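# About Felley

Felley gets bedrooms and laundry corners ready for people who are about to move in. We started in 2000 with one van and a contract for the Stellell apartments, and we still look after that building today. Most of our customers are landlords, small property managers, and families setting up a first home.

## What we do

A Felley visit covers the bed, the floor, and the laundry area. We set up the base and mattress, go over the surfaces by hand, clear away packing material, and leave the basket where the new resident will look for it. We don't do kitchens or windows. If you need those, we can give you the name of a company we trust.

Many of the rooms we work in are small studios where the bed and the washer share one space. In a room like that the order of work matters. The mattress becomes the worktable for small items, and the basket stays on the floor at the corner of the bed so the walkway is clear on the other side.

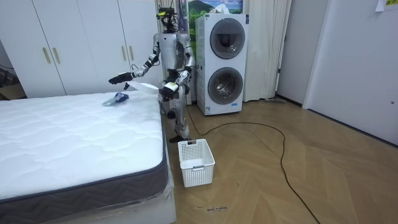 *Bedside work in a studio with a herringbone floor and a stacked washer-dryer.*

## How we work

Uyên Khương runs the schedule and writes the room list for every job. The list is two pages long and has 59 lines, from "check slats" to "lint filter." Customers get a copy with their invoice, including any line we skipped and the reason.

We keep our tools plain. Each kit has cloths, gloves, a hand brush, a dustpan, and a roll of bags. Wrap on the lower part of a bed stays in place until the floor has been swept — dust gets into base fabric quickly and is slow to come out. 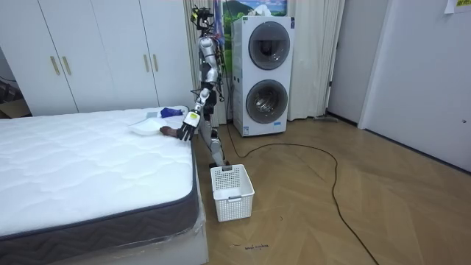 *Quilted mattress with a white dustpan on top and a basket at the corner.*

## Who we are

Ánh Cao founded the company and still does the first walk-through of every new building. Uyên joined from Dunstan, a linen service across town, and brought most of our laundry routine with her. The crew works in teams of two. New people spend their first 3 weeks paired with a senior team member before they take a room on their own.

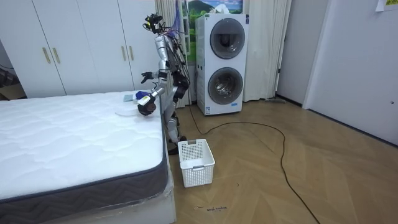
Our office is on the ground floor of the Putier building, next to the loading dock. It is open on weekdays, and you are welcome to stop by with a floor plan. October is our busiest month, so please book early if your move falls then. For a single room we need the bed size, the type of flooring, and a contact who can let us in.

Prices are set per room and were last updated on 2025-01-01. Call or write to the office for the current sheet.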